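03/02/2021 – Draughts and door seals, Kirkis flat
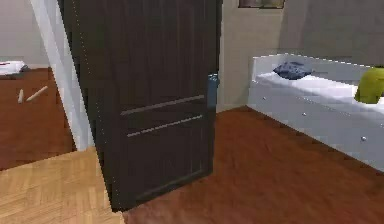 Second go with the Plisier brush strip. Smoke pencil at 28 points along the skirting, and the worst leak is still the letterbox, which we sealed in December and were very pleased with. Inside doors are next. A dark brown one with a lever handle, hung in a white frame and left partly open like this, does nothing for anyone's heating bill. Gap at the bottom to be measured before we order 754 mm strips again – they came up 2 mm short last time. Zalgate want the old ones back. They are welcome to them.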